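How Does a Robot Learn to Tidy a Shelf?

Think back to when you learned to tie your shoes. Somebody probably showed you the bunny ears, and then showed you again, and then you tried it and got a big floppy knot. You tried some more, and one morning your fingers just knew what to do. Robots that learn have to go through something a bit like that, except that they need a great many more turns than you did, and they never get bored or ask for a snack.

Let's visit a robot called Dollum. Dollum is learning to work in a shop, picking things up from a shelf and putting them back where they belong. You might guess that a person types in a long list of orders, such as "move your arm up, now a little to the left, now squeeze." People did build robots that way for years, and for some jobs they still do. The trouble is that a shop shelf is never the same two days in a row. A bottle gets turned sideways, a can rolls to the back, and suddenly the list of orders is wrong.

So the people at Lukura, the workshop where Dollum lives, do something different. They collect examples. A person guides the arm through the whole job from beginning to end - reaching out, closing the gripper, lifting, and setting the thing down again - while the computer saves what the cameras see and how every joint in the arm bends. One turn like that is called a demonstration, which is just a long word for "showing how." 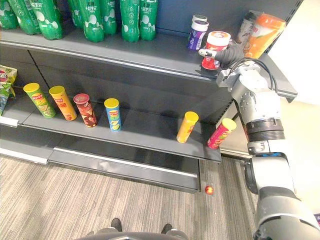

One demonstration takes less time than brushing your teeth, but one is not nearly enough. For a single kind of container, the Lukura team likes to save 100 of them. If the robot only ever saw a container standing in one spot, it might learn to reach for that spot and nothing else, even when the container had been moved! So between turns, the team changes things. They slide the containers along, swap tall ones for short ones, and sometimes lay one on its side to make the job trickier.

Mistakes happen too, of course. A gripper can close too soon and catch nothing but air, or it can bump the thing next door and send it rolling off. The team puts a note on those turns so that the computer doesn't mix them up with the good ones. Some get thrown out, and some are kept, as a missed grab followed by a careful second try can teach the robot how to recover.

When there are enough examples, they go into a computer program named Fimora. Fimora looks through all of them, over and over, searching for patterns. What did the arm do when the container was far away? How far did the gripper open for a wide one? Little by little, it gets better at guessing what the arm should do next. This part is called training, and it often starts on a Friday evening and runs while everyone is at home asleep.

Then comes the test. The team sets up the shelf in a way the robot has never seen and lets it try 20 times all by itself. If it gets only 11 right, they look at the ones it missed, and go back to collect more examples of just those.

Try it at home: ask a friend to close their eyes, and guide their hand to pick up a plastic cup. Move the cup and do it again. After a few turns, let them try with no help from you!

Questions for Dollum? Ask a grown-up to help you write to the Lukura Kids' Page | © Lukura | Back to top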